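The Long Afternoon of the Two Needle Drivers

At four in the afternoon the light in the Tiongson building goes flat and yellow, and that is when Howard Goodall likes to start the kettle. He has a theory that people make their worst knots between four and five. He has no data for it, and he'll tell you so cheerfully while he hunts for the mugs, but he has been tying knots of one sort or another for most of his life (first on boats, then as a surgical technician, and now, at an age when his sister thinks he ought to be gardening, as the bench lead for a group that teaches robots to sew) and I was inclined to believe him.

I had come for what I thought would be a short visit. The group had spent the whole of November comparing two wrist and instrument setups for suturing, one from Stalisell and one from Rukau, and I'd been promised an hour and a look at the results. I stayed until well after dark, and then I went back the next morning, since it seemed rude to leave in the middle of things and because I had gotten, I admit, completely hooked.

The question they were trying to answer sounds small. When a robot takes a needle in hand, what should the hand be like? There is a whole world of opinion on this. Some people want stiffness above all, a jaw that goes exactly where it's sent and stays there. Others want a bit of give, so that when the needle meets something it didn't expect the instrument can yield a little instead of bending the needle or tearing the pad. The Stalisell wrist is of the first school. The Rukau is of the second, with a springy section behind the jaws that Howard calls "the elbow," although it's nowhere near anything you'd call an elbow.

"I came in a Stalisell man," he said, handing me tea so strong it had a skin on it. "I'd used the older model and I trusted it. You get fond of a tool. That's a terrible way to begin a comparison, so I told Octavian to keep me away from the scoring."

Octavian Toma writes the control software, and he did keep him away from the scoring. He is a quiet man with a standing desk that he sits at, on a tall stool, and he had worked out the protocol over a couple of weeks with a good deal of crossing out. Each setup would place the same simple interrupted stitches on the same kind of practice pad with the same thread. Each would get the same camera, mounted down at the wrist. When a stitch was finished it would be cut out of the recording, stripped of anything that said which wrist had made it, and sent to two graders in another building, who looked only at the spacing, the depth, and the knot.

They ran 121 stitches in all. I asked why 121, hoping for something mathematical, and Octavian said the plan had been 120 and somebody had leaned on the start button.

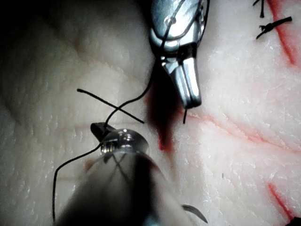 Instrument Handling Group, Trakholm Robotics Workshop

If you have never watched this kind of work from down at the level of the tool, it is a strange and rather lovely thing. From a chair across the room you see a machine making small, fussy motions over a pad. On the wrist camera you're right in among it, with the polished metal of the needle driver coming down like the prow of a ship and black thread crossing over itself on the pale surface, and up in the corner a pair of finished knots sitting next to a red line. The curve of the needle is just a sliver of silver by the clear tip of the other instrument. I kept leaning toward the monitor, and Howard kept moving my tea.

He also kept pointing at thread. I'd assumed the hard part would be the needle, getting it in at the right angle and rolling it through, and certainly that's the part that gets shown at conferences. But everyone I talked to at Trakholm wanted to talk about thread. Thread is dark and thin and it doesn't hold still. It lies across itself, and where two pieces cross, the software has to decide which one is on top and which one it actually wants. It slips into shadow next to an instrument, and then a system that was following it perfectly well a moment ago has to guess.

"A needle is a rigid body," Octavian told me. "I know one point and the angle and I know all of it. With thread I know one point, and I know one point."

This is where the cameras came into the story, and where the comparison grew a second half that wasn't in the original plan. A camera down at the wrist sees beautifully close, but it is also looking past a lot of shiny metal, and shiny metal does awful things to an exposure. You can get a pad that's bright on one side and nearly black on the other, and a steel jaw throwing white highlights right where you'd most like to see what's going on. The group's first tracker had been trained on nicely lit pictures and it did poorly in the dim patches. Octavian ended up retraining it on wrist footage only, shadows and all, and after that both setups improved so much that he threw out the early runs and began again. The 121 are all from the second round. He told me this with the calm of a man who has made his peace with it, though I understand there was a bad evening.

So, to the wrists. The Stalisell placed its stitches more evenly. The graders, not knowing whose they were, gave it the better marks for spacing nearly all the way through, and for depth as well by a smaller margin. If you laid the pads from both arms side by side on the bench, as Howard did for me on a clean towel, you could pick out the stiff wrist's rows without being told. They had a tidy, typed look to them.

The Rukau won on knots, and it won handsomely. When you cinch down a throw, the pull has to be firm and it has to be even, and the stiff wrist had a habit of arriving at the end of its motion all at once. Its thread broke 16 times during tightening. The springy one broke its thread 2 times, and Octavian thinks one of those was a bad length of thread to start with. With the elbow taking up the last bit of the pull, the knots seated flat, and the graders wrote "nice" beside several of them, a word I'm told they do not hand out freely.

Howard took that result rather personally for a day or so. Then he did what I gather he always does, and sat down at the bench with a hand instrument and a pad and tied knots himself, slowly, with his eyes shut, trying to feel what his own wrist did at the last moment. "It gives," he told me. "It gives a tiny bit, right at the end. I've been doing it all these years and I'd have sworn to you I didn't."

He had me try it, too. I will pass quickly over my own suturing, except to say that a practice pad is more forgiving than I deserved, and that the needle wants to turn in your grip in a way that feels like a personal insult. My third knot held. Howard pulled on it with real interest and then snipped it off and said I should have some cake.

There were other differences, the sort that never make it into a results table but that matter a great deal if you have to live with a machine. The Stalisell takes longer to warm up and calibrate, 115 seconds by the bench clock, and it insists on doing so again after every instrument change. The Rukau is ready almost at once but its cable comes out of the side at an angle that everybody dislikes, and there is now a loop of soft tape on the arm that holds it back. The Stalisell's controller has wonderful documentation. The Rukau's controller has a page that says "see previous page," and the previous page is a diagram of the box it ships in. Octavian has started writing his own manual for it, in pencil, and people have begun to photocopy it.

I asked which one they were going to buy, thinking that was the natural end of the piece. They both looked a little embarrassed. The sensible thing, Octavian said, might be to keep the stiff wrist for the needle and soften it in software for the knot, letting the controller ease off over the last few millimeters of the pull. He'd already tried it on a handful of stitches the night before. He didn't want to say how those had gone until the graders had seen them, and I couldn't get it out of him, even over a second slice of cake, though Howard was humming.

The other possibility is a different arm for each job, a stiff one to drive and a springy one to tie. It would cost more and the two controllers don't care to speak to each other, but there's a younger contingent in the group that's very keen on it, and they've drawn it up on the whiteboard in three colors with a box around it that says DO NOT ERASE. Howard thinks they may be right. He also thinks they should have to wire it up themselves.

On my last morning I got there early, before the kettle, and found him already at the bench with the lamp pulled down low. He had one of the Rukau pads under the magnifier and was going along the row with the tip of a pencil, knot by knot, not touching anything. I asked whether he'd switched sides. He said he was just looking, and moved over so that I could look too.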